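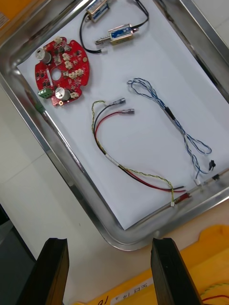
Round red board, two little solenoids and a wiring harness, all on their paper liner.

July
By the Belmonte workshop column

I got to the Belmonte repair room a bit after 9 in the morning, and the first thing I was handed was a cup of coffee. The second was a rule: the coffee stays on the windowsill. Everything that comes out of a machine goes into a steel tray with a sheet of clean white paper in the bottom, and no drinks come within arm's reach of it.

"The paper is the best tool I own," said the woman who runs the bench. She asked me to leave her name out because her mother reads this page and would call all her cousins, so I'll just call her the repairer. "A tiny screw on bare steel looks like nothing at all. Drop the same screw on paper and you see it right away. And when I'm done I can write on the sheet, fold it up and keep it with the job."

She's been fixing coin sorters, ticket machines and old vending equipment for years, mostly for small shops that don't want to buy new. The job on the go when I visited was a Makton ticket dispenser, job number 1239 in her book, and its parts were waiting in the tray. I asked what I was looking at, and she started with the red board, the round one with the hole in the middle and notches all along its edge.

"People love that one," she said, laughing. "They always ask if it's meant to be that shape! I like it because the connectors sit in a ring, so I can turn the whole thing as I work and never have to reach across."

All those pale little connector headers made me nervous, I have to say. I asked how she remembers where every plug goes, and she said she doesn't even try. She draws it. Her notebook is full of circles with arrows coming off them, and next to the arrows are words like "fan side" and "stiff, be nice."

Then we got onto solenoids, and I'm afraid I asked her to explain them twice. Put current through the coil and the plunger moves, that's the short version. There were two in the tray, small enough to close your hand over, with shiny plungers and blue on the labels.

"I check the plunger with my finger before I do anything electrical," she told me. "You want it to slide without any grit. If it drags, clean it first and test it later. I used to do it the other way round and I wasted whole afternoons."

The harness is where she gets fussy – her word. It has a black wire, a red one and a twisted yellow-green one, with silver spade terminals on the black and the red and a white label band partway along. She won't take off a label like that, even an ugly one, and she won't bend a harness tighter than it wants to go. "Let it lie in a big lazy curve. Wire remembers what you did to it."

Does she ever buy ready-made kits? Sometimes. She orders spade terminals from Plusalex in bags of 1000 and has almost reached the bottom of the current one. She tried a Brolirex crimping tool last winter and went back to her old pair within 2 days (the handles were too wide for her, she said, though her brother-in-law swears by them).

I wanted to know what she'd tell someone starting out at a kitchen table. She thought about it while she washed my cup.

"Get a tray with sides. A baking tray is fine, just don't bake in it afterward. Put paper in it, lay things down in the order they came out, and stop when you're tired. The parts will wait for you."

The repair room takes small jobs through the end of the month. Bring the machine, the key if it has one, and any screws you've already taken out, preferably in an envelope.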